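Home | Browse topics | Flooring | Cleaning | Ask | Log in

Is a "wood floor revitalizer" worth paying for, or is it just polish?

We moved into a place with an old herringbone floor in the back room and the hall. It has gone dull in the walkways and there are gray patches near the door. A company called Fedow quoted us 1239 to sand and refinish the whole lot. That seems steep to me, but I have nothing to compare it with. Then the same guy said he could do a "revitalizing treatment" for 859 with no sanding, which he claims gives 85 percent of the result. Eighty-five percent of what, exactly? He couldn't tell me.

Meanwhile the hardware store has a bottle of something called Broltby that says it restores wood floors in one afternoon. The before and after photos on the label look to me like the same floor with the lights turned on.

I'm not against spending money if the floor needs it. I just don't want to pay someone to mop. Has anyone used either kind of thing and still been happy a year later?

Posted by dullfloors_back_hall

---

grumpy_plank

Depends what finish you have, and I'd bet the guy didn't check. Put a few drops of water in one of the dull spots and leave them a few minutes. If they bead up, there is still finish there and you have scratches and grime. If they soak in and the wood goes dark, the finish is gone in that spot and no bottle is going to put it back.

Gray patches by a door usually mean water got in. Polish over gray is shiny gray. Ask me how I know.

As for the 859, ask for it in writing: what product, how many coats, and whether they abrade the old finish first. If they clean it, scuff it and put a proper coat on top, that's a screen and recoat, a real job with a real name. If he won't call it that, I'd wonder what he's selling. Also ask whether it can be sanded later without trouble. Some of those treatments leave wax or silicone behind, and then the next coat won't stick.

I'd get two more quotes before doing anything.

---

Pirihi_fan

I used Pirihi on mine and it looked great!! Super easy. Just mop it on. Smells like oranges.

---

slowcoat

The answer above me doesn't say how long ago that was, and with these products that's the only thing I'd want to know. I tried a similar one, Geltness, in March a few years back. It looked terrific for 4 weeks. Then it went cloudy wherever people walked, and I had to strip it off on my knees with a scrub pad, which took far longer than putting it on.

Try plain cleaning first, because a lot of "worn" floors are wearing a layer of old soap. Vacuum properly, get the grit out of the joints, then use a barely damp microfiber mop and a cleaner meant for finished wood, mixed weaker than you think. Change the water as soon as it looks like tea.
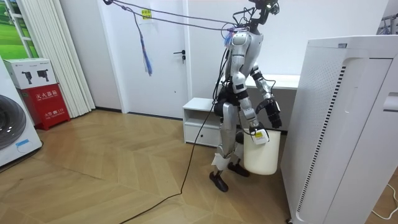

Go along the direction of the blocks where you can, although with herringbone you're going to be wrong half the time whatever you do. Dry it with a towel as you go. Do one small section and compare it with the part beside it in daylight. If there's no difference, you've lost twenty minutes and can stop reading labels.

Skip the vinegar. People swear by it, but it's an acid and I have never seen it do anything for a floor that a decent cleaner didn't do. Steam mops too, especially on old blocks where the joints have opened up.

I agree on the gray patches. Those want sanding, and even then the stain might go deeper than the sander does. A good floor person can swap out single blocks if it comes to that, so ask whether the 1239 includes replacing any. Mine "included repairs" until the day they came to do the repairs.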